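The Plain Full-Size Keyboard
Duván Mosquera
17 Mar 2019

Every June the office I work for in Trumalcombe replaces its keyboards, and every June somebody proposes the small ones. They cost more and they look good in a catalog. I vote against them.

I enter invoices for most of the day. A full-size keyboard has a number pad, and a person who has learned the number pad does not look down. On a bad afternoon I key 1,000 figures. Doing that along the top row is slow and the errors show up later in somebody else's column.

The argument for the small board is desk space. I measured my desk once and the pad takes up the width of a coffee mug and a stapler. I can put the mug on the shelf.

The other argument is looks. A black keyboard with white letters on a white table is a dull thing, and I have no complaint about that. I can read the letters.
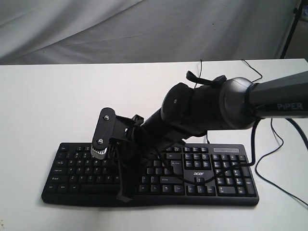

Price matters too. Our last plain ones were 30 dollars each and mine is in its eighth year. The compact model from Prilta was 59, and two people have already asked for a separate number pad to go beside it.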